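Electronics repair trade group publishes good practice guide for robot-assisted PC teardown

August 2024

Ellwood, a membership body for computer refurbishers and recyclers, has published a good practice guide for workshops that use robot arms to open, inspect and take apart desktop computers. The guide is free to members and will be reviewed in December.

It was drafted with two member firms, Bucur and Lendport, which both run small refurbishing lines where people and arms share the same benches. Until now each had worked from its own house rules, and staff moving from one site to the other had to be retrained on basics such as who may restart an arm after a stop.

The text is short – five sections – and deals mostly with what has to happen before a gripper goes inside a case. Mains leads must be unplugged and the power supply left to discharge. The operator must read the rating label and enter it in the job record. Loose cables have to be tied back or logged as an obstruction. Processor sockets get a section of their own, as bent pins were the most common damage reported by both firms.

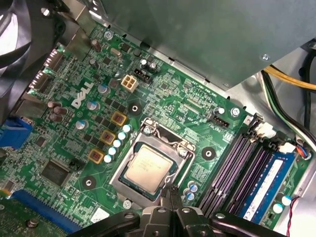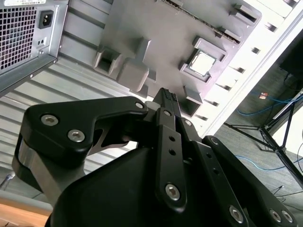
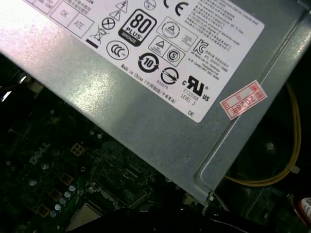

Under the guide, an arm working near a socket or memory slot must run at reduced speed, with a force limit set by the workshop and written on the job sheet. Two people must sign off any change to that limit. Power supplies are to be removed whole and never opened by a robot, whatever their age or rating.

New routines should first be tried on a practice board. A routine can move to customer machines after 80 clean runs in a row, and a failed run sets the count back to zero. Lendport had asked for a lower number for simple jobs such as lifting out a memory module, but the final text makes no exception.

The guide also covers record keeping. Video from wrist cameras may be kept for up to 3 months, and serial numbers or asset tags that identify a former owner must be masked before footage is shared outside the workshop. Zosament, which supplies job tracking software to several members, is adding the required fields to its standard form.

The rules are voluntary. Members that adopt them can say so in bids and on their websites once they have sent Ellwood a completed self-check. Workshops that only use arms for moving closed cases between benches are outside the scope, though Ellwood says a separate note on lifting and stacking is being drafted. Comments on the current text can be sent in by members at any time before the review.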